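Notes for my talk -- "Setting the table for strangers"
Behrouz Ansari
Jan 26, 2023

14 Shares
2 Comments

Start slowly. Say good evening, thank the people of Gasside for the room. Wait until the chairs are quiet.

I want to speak about the shared supper we keep in our street. We began in November with one long table and 5 neighbors, and three of them did not know each other's names. I must say this sentence without laughing, although it is a little sad and a little funny.

First point: the invitation. We put paper notes in the doors on Gethin Row. On the note was only the day, the hour, and "bring nothing." My wife did not agree with "bring nothing." She thought people feel better if they carry a dish in their hands. She was right, and we changed the note the second time. (Pause here, she will be in the room.)

Second point: where people sit. At home in my childhood the guest sat far from the door, in the warm place. Here people like to sit near the door, so they can leave politely. I learned to put the bread near the door too.
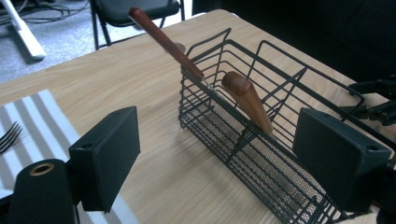 Then the question of serving. In the beginning I served every plate myself, because I believed a host must do it. It made people sit very straight, like in an office. When I let them serve themselves, they had to ask each other for the salt, and the talking started by itself.

Tell the story of the soup at Ondar House. Keep it short -- 2 minutes, not 5. Do not explain the recipe unless someone asks.

Third point: the end of the evening. Some guests wish to wash the dishes, and I used to refuse. Now I give them a towel. The best conversations I had this winter were at the sink.

Ask for questions. If there are none, ask who has eaten with a neighbor this month, and wait for the hands.

Last, say the next supper is at 4 in the Skilau hall, side entrance.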